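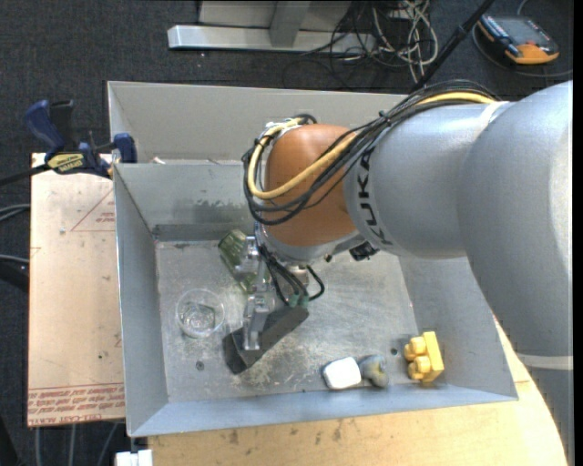

How often do the hoses on the picking cell need changing? Every 4000 cycles, or sooner if a fitting starts to hiss.

3.2 Cell setup and upkeep

Figure 1 gives the Miltura cell with its two bins. KUKA arm, angular gripper block under the wrist, black hoses into green fittings. Cables run along the top of the arm and over the wrist housing in one bundle, with a wide loop left on the side. The loop is deliberate – wrist rotation pulled an earlier, shorter run out of its connector twice in the Vutuvari trials. Length now fixed at 800 mm, checked at each service.

Bins are plain sheet metal. A bar clamp grips near the corner where they meet. Clamp gets retightened before every session, no exceptions. When it was skipped the bin crept and the grasp poses drifted, which cost us 136 failed picks befor anyone looked at the clamp. Those runs are excluded from Table 2.

Scuffs on the bin floor mark it below the gripper. We don't polish them out. They do matter for the depth data though, so the background scan is retaken every 400 cycles and after any bin swap. Clear and green-tinted cups are the hard case here – bad depth returns, see Section 4. The block and the yellow toy brick gave no trouble with either scan.

Hose change, in order: arm to service pose, air off, bleed the line, pull old hose at the fitting, cut new end square, push home, tug test. Then one slow open and close from the handheld control before going back to auto. Fittings are reused unless the collar sticks. Bracket screws on the gripper get checked at the same time, thread lock renewed in December. Software side is the Lillon driver with the Gilani planner, both unmodifed.

Fig. 1. Miltura cell, gripper over the main bin with test objects.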